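Jornada de puertas abiertas en Meris: una mañana entre brazos robóticos

Por Tiburcio Pacheco | mayo | 14 comentarios | 38 veces compartido

Llegué a la nave de Meris a las nueve y media, con la puerta todavía a medio abrir y una cola de visitantes que daba la vuelta al aparcamiento. Según la organización se habían inscrito 177 personas, repartidas en grupos a lo largo de la mañana. A mí me tocó el segundo, que guiaba Nosipho Mnguni, ingeniera de la casa.

La primera parada fue el taller de impresión y montaje. Allí se preparan las pinzas y los soportes para los brazos pequeños, los de sobremesa, que la empresa utiliza en formación y en pruebas. Mnguni explicó que una pieza rota se repone en el mismo día y que por eso no les preocupa que los alumnos fuercen las máquinas.

Después pasamos a la sala de demostraciones, que era lo que casi todos queríamos ver. El ejercicio consiste en clasificar por colores: cubos azules con el recipiente de borde azul, cubos rojos con el de borde rojo, y una bandeja metálica al lado. El brazo trabaja sobre una mesa de madera clara, a un palmo del público. 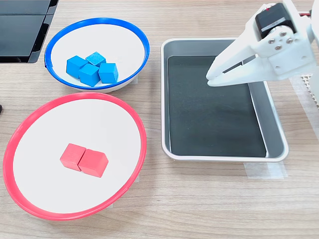
La pinza sobre la bandeja metálica, con los cubos repartidos por colores.

Siyabonga Ngcobo, responsable de la sala, contó que el programa se entrena con ejemplos guiados a mano. Para esta tarea grabaron 135 y descartaron unos cuantos en los que el operador dudaba demasiado. Lo que más tiempo les llevó fue colocar las cosas siempre en una zona parecida de la mesa, porque al principio cualquier desplazamiento se notaba en el resultado. Ahora toleran bastante más variación, aunque Ngcobo reconoció que los cubos muy juntos siguen dando trabajo: la pinza necesita hueco para entrar.

Un señor del grupo preguntó por la velocidad. Es lenta comparada con una línea industrial, y en Meris no lo esconden. La sala sirve para probar métodos y la producción va por otro lado.

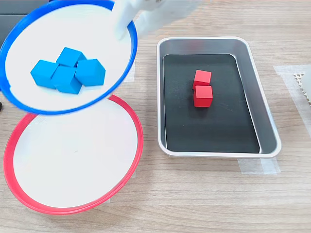 También hubo preguntas sobre el vaciado. Coger un cubo suelto y levantar un recipiente con todo lo que lleva dentro son movimientos distintos, y el segundo exige sujetar por el borde y controlar la inclinación. Nandi Sibiya, que lleva las pruebas, dijo que cada cambio en el programa se repite 100 veces antes de darlo por bueno.

La última parte fue una charla corta en el comedor sobre el convenio con Tivent para cursos de automatización. El próximo empieza después del verano y las plazas se piden en recepción. Hubo café y bollos, que se acabaron pronto.

Salí a las doce y cuarto. El aparcamiento es gratuito, pero conviene ir con tiempo: la entrada por la rotonda estaba en obras y hay que rodear el polígono.

Utilizamos cookies propias y de terceros para mejorar la navegación. Aceptar | Configurar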